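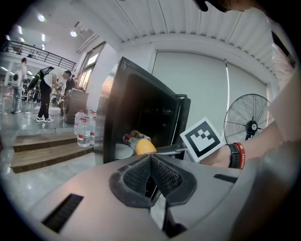

A marker card is held beside the open refrigerator at the handheld gripper station.

Revised set-up and care routine for the handheld grippers

The Brovik workshop has adopted a revised routine for preparing and maintaining the paired handheld grippers used in the Rernano household handling project. The routine came into force on Jul 11, 2018 and replaces the notes circulated in June. It applies to all pairs on loan from the main store, including those held at the Landry site.

The grippers are used to record how a person opens a refrigerator, takes out an item and puts it back. The recordings are then used to prepare the same task for the Bilent arm. Small faults in the hand tools are carried through to the arm, where they take much longer to trace. An inspection of the recordings made in June found that 18 sessions had to be repeated, most of them on account of a marker cube that had shifted on its mount.

Under the revised routine, each pair is to be checked before the first session of the day and again after any knock or fall. The operator should confirm that the marker cube is firmly seated, that every printed face is clean and flat, and that no corner has begun to lift. A cube that moves under light finger pressure is to be withdrawn and refitted at the bench. Adhesive tape is not an acceptable repair.

The fingers should be opened and closed fully seven times. They should meet evenly along their length and return without sticking. Finger pads are to be wiped with a cloth dampened with plain water and left to dry in the air. Solvents must not be used, as they harden the surface and reduce grip. Pads are replaced after 100 hours of use, or sooner where wear is plain to the eye, and always as a set.

The camera window on each gripper is cleaned separately with a dry lens cloth. Vents in the housing are to be kept clear of labels, cable ties and sleeves.

Staff are reminded that the refrigerator forms part of the cell. Its position should be marked on the floor, the door should swing freely to its full width, and the shelf should be set at the height given on the station sheet. Where the refrigerator has been moved for any reason, the marker card check is to be carried out again before recording resumes.
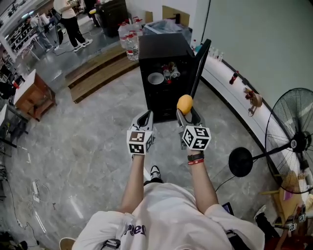
Should the two grippers of a pair be exchanged between the left and right hands?
They should stay on the hand for which they were registered. Each cube carries its own pattern, and the software assigns it to one side at set-up. If a pair has been exchanged by mistake, the session should be stopped and the registration repeated.

Pairs that fail any part of the check are to be placed in the repair tray with a completed fault slip. The slip should state the pair number, the side affected and the time at which the fault was noticed. The bench will normally return a repaired pair within two working days. Spare cubes and finger pads are held in the main store, which at the last stock check had over 155 pads available.

Copies of the station sheet may be obtained from the workshop office. Earlier versions should be removed from all stations and destroyed.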